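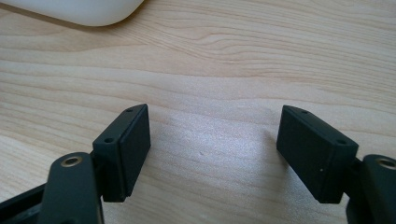 The Long Life of a Kitchen Table

Chae-won Ma bought her table in July, before she had a bed. She had rented two rooms above a shoe repair shop in Campbell, and for the first weeks she slept on a mat and ate, worked and folded clothes at the table.

"A bed you use in the dark," she says. "The table is where you live."

Most homes once worked that way. An inventory from 1614, kept in the town museum at Skanitz, lists the goods of a miller's household. There is one table, two benches and a chest. The table is valued higher than the chest and all the bedding together. Bread was made on it, accounts were done on it, and when the miller died he was laid out on it.

Separate rooms for separate jobs came later, and so did separate tables. By the time Hye-jin Ryu opened her repair shop in Troltden, customers were bringing her dining tables that had been used at holidays and covered the rest of the year. She didn't get much work from those. The work came from kitchen tables.

"People wait too long," Ryu says. "They see a ring from a cup and put a cloth over it. Ten years later they lift the cloth and call me."

Her prices start at $90 for a light sanding and a coat of oil. A full job, with the top taken off and the joints glued again, can reach $1000. She tells many customers to skip the full job. A loose leg can often be fixed at home with glue, a clamp and a night of patience. 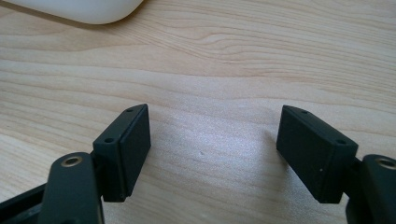

Wavy grain in a pale wooden tabletop.

Pale wood has been in demand for several years. Ryu likes it but warns buyers that it shows ink, tea and tomato sauce sooner than dark wood does. She wipes her own table with a damp cloth and dries it right away. She oils it twice a year, using less oil than the can says.

Size is the other common mistake. Buyers measure the room and forget the chairs. Ryu allows 28 inches behind each seat, more if people have to walk past. A table that fits on paper can leave a family climbing over one another to reach the stove.

Ma's table seats four, though she has had seven at it. She has since bought the bed, and a desk too, which holds her mail. Her cat, Womby, has claimed the chair nearest the window. Ma still pays her bills at the other end of the table, next to the salt.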